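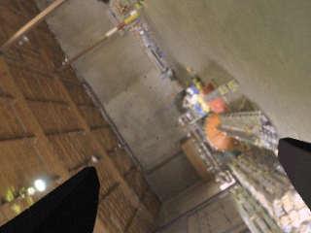 Posted by Berhanu Endale in Radio, TV and Streaming - 4 replies hidden by ignore list

Radio sync on Kelemen games, is anyone getting it to work?

Hi all, longtime lurker, I mostly read the trade threads. I signed up for Dramico in February when they had the early price, so 60 bucks for the season, and the video is fine. My problem is the sound. I grew up with the radio crew and I can't stand the announcers on the stream (sorry if you like them!), so I mute the TV and put the radio on in the kitchen. The radio runs way ahead. I hear the double, then I walk into the living room and watch the guy foul one off. Last night I heard the whole inning end while the stream was still showing a pitching change.

I know people used to do this all the time with cable. Is there some trick to it with streaming? I'm on a regular smart TV, nothing fancy, and a radio I've had since college.

bunt_defense
Welcome! Yes, you have to delay the radio. With an over the air radio you're stuck, there's nowhere for the sound to wait. Play the station through your phone, if they let you stream it where you live, and use an app with a delay slider. I start the game, listen for the first pitch on both, and drag the slider until the crack of the bat lines up. Takes me an inning, usually, and then I leave it alone and don't touch anything until the seventh.

Kelemen_Upper_Deck
Or pause the radio. That's all the slider is doing. Pause the phone stream when you hear the pitch, unpause when you see it. Free, no app.

bunt_defense
Pausing works until your station's player decides to jump back to live, and mine does that every single time. It depends on the station. Try it first though, no harm.

Berhanu Endale
I tried pausing on my lunch break with some talk show and it jumped back to live, so I guess I have the same player as bunt_defense. Which slider app? There are a million of them and half look like they want my contacts.

old scorecard
I'm going to be the grouch. The team announcers on Dramico are good this year. The new color guy explains pitch selection better than anyone the radio side has had in a decade, and he lets the crowd noise breathe. You're all doing homework so you can hear a man read tire ads between pitches.

lefty_in_row_9
He lets it breathe because he's looking at his phone lol. He called a Nesitz reliever by the wrong name for two batters.

old scorecard
One time. Radio guy called a homer on a ball that was caught at the track, and he's done that since I had hair.

Kelemen_Upper_Deck
The fake homer call is part of the experience and I will not hear a word against it.

bunt_defense
Anyway - Berhanu, I don't want to push one app, the one I use got sold and the reviews went downhill. Look for one that buffers for at least a couple of minutes. Lots of them top out at 30 seconds and on Dramico that isn't enough. And turn off the "resume at live" thing on the TV side, it's under playback. If that's on, the TV skips ahead after every ad break and you're lining it up again all night.

Ninditz Fan Abroad
Can I ask a dumb one. Why is the delay so long in the first place? I watch Ninditz games on the same service and my brother at the park texts me the score before the batter's even in the box. I've had to tell him to stop.

bunt_defense
Not dumb. The video gets chopped into little pieces and your TV holds on to a few of them before it plays anything, so it doesn't freeze when your internet hiccups. Then there's whatever the service adds on its end. You can't do much about it from the couch. A wired connection helped me with freezing but didn't get me any closer to live.

lefty_in_row_9
Wired did get me closer, by a lot. Different TV, maybe.

bunt_defense
Could be. Mine's ancient.

Berhanu Endale
OK, update! Found the setting under playback, it was on. Turned it off, got an app with a longer buffer, and lined it up during the top of the first. It held through 4 ad breaks before it drifted, and then it was only off by a hair, like the bat cracks and then you see the swing finish. I can live with that. My wife says it's like watching a dubbed movie.

One more question, then I'll leave you alone. When a game goes to a rain delay, does the phone side keep buffering or do I have to redo the whole thing?

Kelemen_Upper_Deck
Redo it. Every time. Bring snacks.

old scorecard
Or unmute the TV.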